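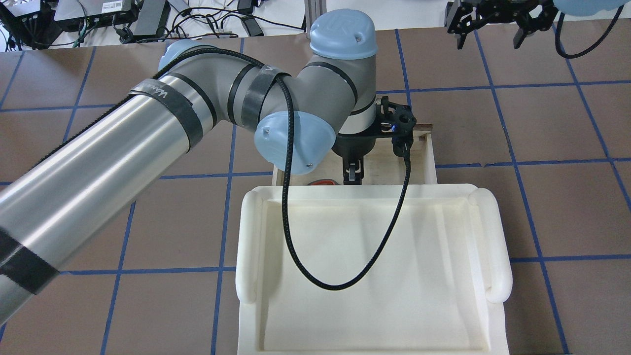
4.2 Setting up a site grid for a grant report

Hikeck stores the results of each funded project by grid square. A site must have a grid before any planting, compost or cleanup records can be entered for it. The grid is a set of straight lines crossing the site plan, much like the blue tape lines on a brown work surface, and each square receives its own record number. Squares are drawn 20 meters on a side unless the grant agreement states another size.

1. Open the Sites tab and select the neighborhood, for instance Hundholm or Misden.

2. Click New Grid. Enter the square size in meters. A 20-meter square covers 400 square meters.

3. Drag the grid origin to the southwest corner of the site boundary and click Lock.

4. Mark any square that lies mostly outside the boundary as Unused. Unused squares are left out of the totals.

5. Click Save. The program assigns record numbers from left to right, starting at the bottom row.

Note: Sites imported from Miranda keep their old record numbers. Do not renumber them while a report is open.

Note: The default limit is 353 squares per site. Larger sites must be split into two or more parts before step 2.

Caution: Changing the square size after step 5 deletes all entries made for that site. Export the records first (see 4.6).

A report can be submitted when 80 percent of the used squares contain at least one entry. Squares without entries are listed on the last page of the report as Not Surveyed.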